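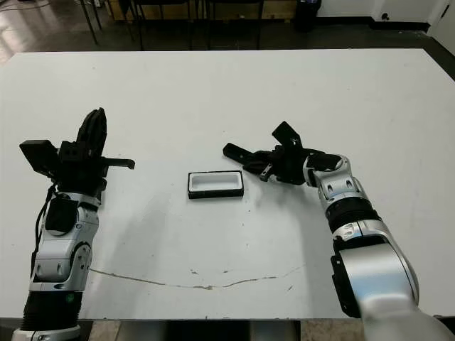

Attachment 1: Tray on the large table, near the center.

Ticket 138
Subject: Black rim of tray leaves gray marks on white tabletop
Opened: 25/07/2018
Product: Clavberg table, white matte top / Kan tray, black rim, white inside
Priority: Normal
Status: Closed

Original report

We use a shallow rectangular tray on the big white table to hold small parts while they are being sorted. The tray came from Serkalero along with the table. It has been leaving gray marks where it sits and where it gets pushed along. They are thin lines, mostly running lengthwise, the same length as the long side of the tray. A dry cloth does nothing. A damp cloth takes off some of it and spreads the rest.

The old tray never did this, but the old tray was white all over. The inside of the new one is still clean. I have rubbed the white part with a tissue and nothing comes off on it.

What I would like to know is whether the tabletop is being scratched or whether the rim is leaving something behind. If it is scratches we need to stop using the tray today.

Reply from support

Thank you for the report. Please try the following and write back with the result of each step.

1. Lift the tray straight up and wipe the underside of the rim with a white paper towel. Tell us what color the towel is.
2. Run a fingernail across one of the gray lines. Tell us if you can feel an edge.
3. Pick one mark and rub it with a plain white eraser, lightly, in one direction.

Please don't use scouring powder or the rough side of a sponge. The matte finish will go shiny where it is rubbed hard, and we can't repair that.

Reply from customer

Step 1: towel came away dark gray. A second towel also gray, third one a bit lighter.
Step 2: can't feel anything.
Step 3: the mark came off with the eraser. It took longer than I expected but the table looks normal there now. There is one older line at the left end that only got fainter.

So it looks like it comes off the rim. Is the tray faulty? We have only had it for 2 weeks.

Reply from support

That is a transfer mark and your tabletop is not scratched. Some Kan trays with the black rim leave the factory with a residue on them. It washes off but needs a few rounds.

Wash the tray in warm water with dish soap and a soft brush, paying attention to the bottom edge and the corners. Rinse and let it dry fully, upside down. Repeat until a white towel stays clean. For the older line on the table, put a little Sullo cleaner on a soft cloth, leave it on the mark for one minute and wipe with water. Test it first at a corner.

Until the tray is clean, please lift it when you move it and don't push it.

Reply from customer

Washed it three times. Towel was clean after the third. Put the tray back in its usual place and used it as normal for a few days, including pushing it, which I know you said not to do. No new lines.

The Sullo got the old line out. There is a slightly different sheen in that spot if you get down low and look toward the window. From a chair you can't see it. I can live with that.

One more question. The tray slides very easily now, more than before the wash. If somebody bumps it, everything inside moves. Can we put rubber feet on it?

Reply from support

Yes, but please use clear silicone feet. Black rubber ones can leave marks of their own on a white surface, and those are harder to get off than what you had. Stick one under each corner of the rim, on a dry tray, and leave it overnight before you load it. Keep the load under 300 g for the first day.

The sheen will probably even out with normal cleaning. Please don't try to match it by rubbing the area next to it.

Reply from customer

Feet are on. One came off when I lifted the tray the next morning, I think that corner was still wet. Dried it and put on a new one and it has held. The tray stays put.

You can close this.

Note added by support in November

Reopened briefly to add a reference for other customers. We had the same report on two more Kan trays, both with the black rim, both used on a white matte top. Washing fixed one of them. The second still left marks after five washes and was exchanged. If your towel is still gray after the fifth wash, open a new ticket and mention number 138 so you don't have to go through the eraser test again.

Closed.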